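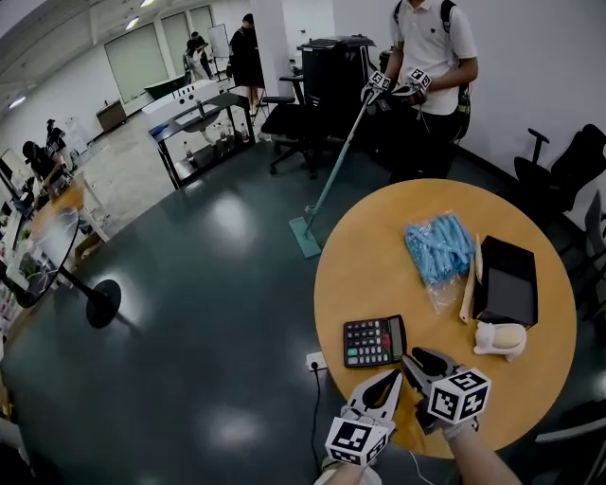 Call for participants: How do you do your sums?

The Pado Everyday Numbers Project is looking for adults in and near Narkow who would like to show us how they handle numbers at home, at work and in the store. We are a small research team, and we are very excited to be opening a new round!

Most studies of adult math sit people down with a test. We want to know what happens the rest of the time. How do you split a dinner bill with friends who didn't all have dessert? Do you keep a running total at the grocery store, or do you wait for the register? When you cut a recipe in half and it calls for one egg, what do you do? Some people have lovely systems for these things, passed down from a parent or made up on a bus ride, and hardly any of them have been written down.

Last round, 136 people kept number diaries for us. We read about knitting patterns, bowling scores, medicine schedules, seed spacing, tip jars and one very long argument over how many rolls of wallpaper a stairwell needs. We loved all of it, and we'd like more.

Who can take part

You can join if you are 18 or older, live within a bus ride of Narkow and can keep short notes in English. You do not need to be good at math. If you dreaded it in school, please come anyway – we had too few people like you last time, and it shows in our results. We would also love to hear from people who do sums in more than one language, people who have retired from jobs with a lot of figures in them (cashiers, surveyors, bakers, bus schedulers), and people who have recently taken over the bills from someone else in the family.

You can't take part if you were in the last round, but you are welcome to pass this page on.

What you will do

First there is a welcome session at our rooms in the Juška Building, second floor, where we explain the diary and you can try a few practice entries. Then you keep the diary for three weeks. Most entries are only a line or two: what you needed to figure out, how you did it, and whether you wrote anything down. Paper and phone versions are both fine. At the end you come back for a talk with one of us over coffee, and we go through a handful of your entries together.

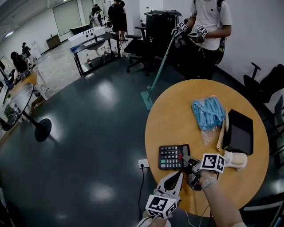
Desk calculator on the round table.

Any tool is allowed. Use a calculator, your fingers, the back of an envelope, a spreadsheet, a tape measure, a spouse. We only ask that you tell us which one you reached for. Please don't change how you do things to please us, and don't fix your mistakes in the diary afterward. A wrong total with the working still next to it is wonderful material.

The two visits last an hour and a half each. The building has an elevator and step-free entry from the parking lot side, and the Belix tram stop is across the street. Evening times are available. Children are welcome to come along to either visit if you let us know ahead of time.

What you get

Participants receive a $229 payment once the final talk is done, plus tram or bus fare for both visits. You may stop at any point without giving a reason, and you will still be paid for the part you finished. We'll also send you a copy of our report in December, with the best wallpaper-type stories in it (only if their owners agree).
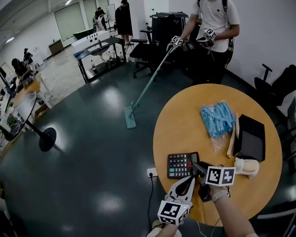
One participant from the last round told us she had expected to be embarrassed by her entries and ended up reading them aloud to her sister, who then wanted a diary too. She also said the second week was the hardest, when the novelty had gone, and that we should send a reminder. We have added one.

Your privacy

Diaries are stored under a number, and names are kept in a separate file. You can cross out anything you don't want us to read, including prices, account details and other people's names. With your permission we record the final talk so that we can listen properly instead of scribbling. If you'd prefer no recording, we'll scribble.

How to sign up

Fill in the short form at the front desk of the Narkow public library or ask for one to be mailed to you. Tell us what kinds of sums come up in your week and which times suit you best. Forms are due by 12th April. We answer everybody, and if the round fills up we will ask whether you want a place on the waiting list.

Questions before you sign up are very welcome. Leave a note for Everyday Numbers at the Juška Building reception, with a phone number and a good time to call.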